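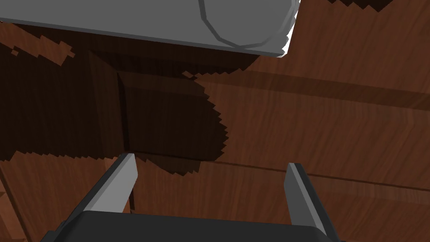
Shop tips from the Durow open day

A block of wood lying in shade on a wood bench is hard to pick out, for a person as much as for a machine. The open day at Durow in Wirotville spent most of its first hour on that problem, using a simulated gripper arm on a large monitor before anyone went near the real cell. In the simulation the block has the same grain as the table under it, and the shadow over both is so dark that the thin, lighter lines at the block's edges do most of the work of showing where it stops. The two fingers are pale on their inner faces and stay easy to see. Most of what follows applies to any bench with a lamp, a vise and too much on it.

Lighting the bench

Put the main light on the side opposite your working hand. A single lamp behind the shoulder throws the shadow of your arm over the part you are reaching for.

Use two lamps at unequal strength. Equal lamps remove the shadows but also flatten the edges, and a scribed line becomes difficult to find. Set the weaker lamp low, 15 inches above the bench top.

Move overhead items first. A pipe, a hose reel or a clamp rack hung over the bench costs more light than a dirty bulb does. Check with the lamp on and your hands out of the way.

Hard, jagged shadow edges on a screen are a rendering setting. The demonstrator, Pao-chu Fang, was asked about this twice. Raising the shadow resolution smooths them and slows the simulation down. She leaves it low for grasp practice.

Contrast between part and bench

Do not set an oak part on an oak bench if you have to pick it up many times. Lay down a sheet of plain gray card or a rubber mat. Matte is better than gloss.

If a mat gets in the way, mark the part. A strip of painter's tape along one top edge is enough, and it comes off without lifting finish if removed the same day.

Sort dark parts onto light trays and light parts onto dark trays. Durow had done this at the real cell with trays from Shiferaw, which are deeper than needed – a baking sheet will do.

Gripping

Open the jaws wider than the part before you approach. This holds for a bench vise, a pair of tongs and the Urus gripper used in the afternoon session. Closing in from wide lets you correct the angle; starting narrow knocks the part over.

Center first, then lower. Fang ran the approach slowly in three stages: line up above the block, come straight down, close. Combining the first two saves very little time and caused both of the drops seen on the real cell.

Grip on the flat faces. On a beveled block, turn it until two parallel faces meet the jaws. For round stock use V-shaped pads, or glue a strip of 80-grit paper inside each jaw.

Wipe the jaw faces before each batch. Sawdust works like fine bearings on smooth metal. A dry cloth is sufficient. Oil is not wanted here.

Dry runs

Rehearse an awkward reach without the part. The afternoon group ran 200 trial picks in simulation and then 58 on the real cell, with the same script. The simulated run took less time than clearing the real bench did.

Keep a note of what was changed between runs, one change to a line. Lamp position counts as a change. So does a new mat.

The open day runs again in September, doors at 3 p.m. Closed shoes are required at the real cell. Long sleeves must be rolled above the elbow or buttoned at the wrist, and there are hooks for lanyards by the door.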